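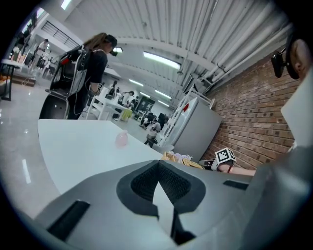
What does the Vumutwood bench oil do that ordinary raw linseed doesn't?

It dries faster and smells less, and on most timbers the finished colour is close enough that you'd struggle to pick one from the other.

Vumutwood Bench Oil, 2 litre tin
Maker: Iritum
Stocked at: Gurkville store and by mail order

We held off stocking this one for a fair while. The label says "heirloom protection", which could mean anything, and the rep couldn't tell us what was in the drier. Kári Kragh took a tin home anyway and put it on his kitchen bench and a couple of spotted gum offcuts.

His notes, tidied up a bit: goes on easily with a rag. Touch dry by 11 the next morning after an evening coat. Second coat soaked in unevenly on the end grain and needed a hand rub. A mug of black tea left overnight still marked the bench, so take the "stain resistant" claim with some salt. The mark came out with a light sand and a dab more oil.

Coverage is printed as 30 square metres a tin. Maybe on glass. Kári didn't get near it on bare hardwood, and we'd buy as though you'll get half.

Colour: the maker calls it neutral. It ambers. On pale timber such as hoop pine you will notice, so do a test patch somewhere out of sight.

Food contact: the maker says it is suitable once cured but gives no cure time on the tin. We've asked. Until we get an answer in writing we won't recommend it for chopping boards.

Rags: lay them flat outside to dry, or soak them in water before binning. Oily rags in a heap can catch fire by themselves.

Compared with the Sveinbjörnsson hard oil: the Sveinbjörnsson costs more, takes longer between coats and leaves a tougher surface. Oddur Lykkegaard on our trade counter still prefers it for tables. For shelves and tool handles he reckons you're paying extra for the tin.

Price: $133
Returns: unopened tins only
Next delivery: August

Smaller tins are listed in the maker's catalogue but we haven't been able to get any.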